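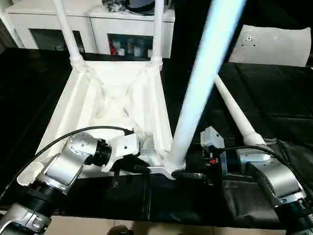

A stool is enough

In our workshop I am often asked why two robot arms should work on a plastic stool. A person can put it together while the kettle boils. I have heard this since February, and my opinion is still the same: the stool is a very good task for a home build.

A leg must go straight into its collar. If it enters a little crooked, the thread catches and you must turn back. We people correct this with our fingers and do not notice it. When you must write it down for a machine, you understand how much your hands know.

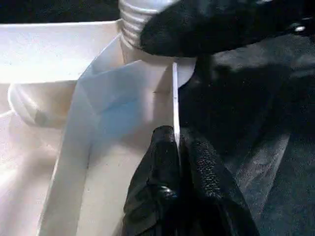
For the same reason I do not like the short films where everything goes smoothly. I would prefer to see attempt 43, with the mistake left inside. In my notebook I have 137 attempts, and the bad ones are the pages I read again.

Some members want a bigger project, maybe a cupboard. I would wait. White plastic under a strong lamp is already difficult for the cameras, and a cupboard brings doors and hinges before we can trust ourselves with a tube.

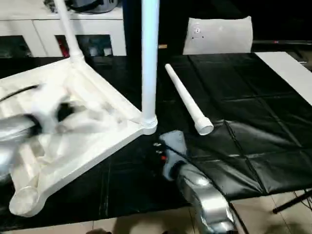 Mirkness Shared Workshop, Robotics Club

I also think that a club should do such work in the open room, where other members pass and ask their questions. Some of the questions are annoying. I have changed my plan after two of them.

Onyshchenko, April 2024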